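## 4. Glove station - first shift

For finishing staff at Lerkville moving over to the Stoltia folding line. You teach the folds now, the arm does the bulk runs. Nobody's hours change before May, ask Sadao Iwasaki if you heard diffrent.

1. Cable first, then glove. Hub light on.
2. Glove on, finger segments straight. Snug - not tight.
3. Hold the hand flat until the screen says READY.
4. Pick up the cloth by the near edge. Normal speed, the way you've always done it.
5. Foot pedal to end each fold. Bad fold? Press 2, do it over.

**Note:** marker cube stays clean and uncovered. No sleeves over it.

**Caution:** keep the cable off your lap. Stop if fingers go numb.

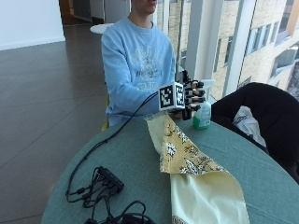 6. Break after 47 folds. Screen counts for you, dont skip it.
7. Log any fabric that slips or bunches, satins mostly. The arm still gets those wrong, so they stay on the hand table and are paid at the old piece rate.

Glove off before unplugging. Spare gloves - cabinet 13.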